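Handheld Gripper Practice Group
Minutes of the June meeting

Held in the upstairs room at Geva, Friday, 9:30 am
Chair: Nerea Arroyo
Present: members from Geva, Gillik and Rakeck
Apologies: Chu (written comments received and tabled)

1. Minutes of the last meeting

Accepted with one correction. Item 4 should have said that Gillik would draft the wording on household waste, not Rakeck. The draft was circulated on time and is dealt with under item 5 below.

2. Matters arising

The shared naming list for tasks is finished. Gillik has moved over to it completely. Rakeck is still using its old names for kitchen tasks and will change at the end of its current block of homes. The chair asked that no one rename recordings that have already been delivered. A lookup sheet will cover the old names.

The question of who pays for replacement finger pads was left over from last time. Agreed that each organisation pays for its own.

3. Draft code of practice, sections 1 to 3

The meeting went through the draft line by line.

Section 1 (scope) was agreed. The code covers handheld grippers used by a person in a private home. It does not cover arms on a fixed base or anything on wheels. Chu's written comments asked for shared kitchens in workplaces to be included. The meeting felt the consent rules would need to be different and left this out for now.

Section 2 (consent) was agreed with changes. The form must be signed by every adult who lives in the home, and a new form is needed if anyone moves in. Rakeck asked whether a regular visitor counts. Agreed that visitors do not sign but are told before recording starts, and that recording stops if they object. The line about pets was struck out.

Section 3 (length of sessions) took some time. The draft had a limit of 500 grasps per operator per day. Gillik said its operators get sore wrists well before that and that a daily number is the wrong measure. Geva wants to keep a number because it is easy to check. Agreed to keep 500 as the upper limit and add a compulsory break every hour, with the gripper put down. Gillik asked for its view to be recorded that the limit is still too high.

4. Logging of failed attempts

Geva reported on its trial. Of 2000 attempts logged, 987 were marked by two people working separately. Most of the disagreements were over items that were dropped and picked up again in the same recording. Some markers called this one success, others one failure and one success.

Agreed that a drop followed by a second pick is logged as two attempts. Failed attempts are kept and delivered with the rest. Rakeck has been deleting its failures at the end of each day and will stop doing so straight away.

Operators are not to repeat a task just to get a cleaner recording. If they do repeat it, both go in.

5. Household waste tasks

Gillik spoke to its draft. Waste tasks are popular with operators because they are short and the items are always on hand, but practice has varied a lot between the three teams that record them. Some have been using bins brought in for the purpose, others the bins already in the home.

The main points of the draft are that the home's own bins are used where they stand, that wrappers and packets are handled as they come and not flattened or folded to suit the jaws, and that the release is made over the opening of the bin with the item clear of the rim.

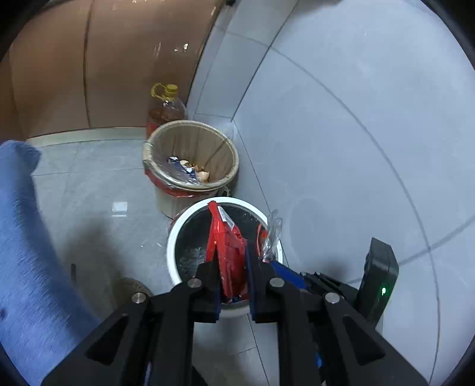
Rakeck raised the matter of food scraps. Its operators have been told to keep the pads away from anything with food on it, and this has meant that nearly all of its waste recordings are of dry packaging. Gillik allows food scraps as long as the pads are wiped down before the next task. After discussion the meeting went with Gillik's rule. The wipe-down is to be done with the recording stopped. Raw meat and broken glass stay off the list.

Chu's comments asked for a rule on sorting. In some homes there is more than one bin and the operator needs to know which item goes where. Agreed that the operator asks the householder before starting and writes the answer in the session notes. If an item goes in the wrong bin, it is logged as a failure even if the grasp and release were fine. Gillik thought this was harsh but did not object.

Names and addresses on labels, envelopes and pharmacy packets were also discussed. These are not to be used as task items. If one is already lying in a bin and can be read, it is covered or taken out before recording starts. The same goes for anything on the floor close by.

Geva asked whether the operator's free hand may hold the bin steady. Agreed that it may not. If a bin tips over it is stood up again and the attempt is logged as failed.

6. Equipment checks

The start-of-day check was shortened to one side of a page. It now covers pivot screws, pads, indicator light, lens and battery. Loose screws are to be tightened before the gripper leaves the office. Pads are replaced when an edge lifts, and may not be glued back down in the field.

Rakeck asked for the check to be repeated after any drop onto a hard floor. Agreed and added.

7. Training of new operators

Deferred. The chair noted this has been put off twice now and will be first on the agenda next time. Geva will send round its current half-day outline so that members have something to mark up.

8. Other business

Gillik has changed its contact email for incident reports. The old address still forwards but will be shut off.

The parking at Geva is limited to 3 spaces. Anyone coming by car should let the front desk know the day before.

Action items

Nerea Arroyo: revise sections 2 and 3 and send to all members, including Chu.
Gillik: final wording for the waste section, with the food scraps, sorting and labels rules added.
Rakeck: stop deleting failed attempts; confirm by email.
Geva: new check sheet; training outline.
All: comments on section 4 of the draft.

Meeting closed at 11:50 am. Next meeting at Gillik, date to be set by email.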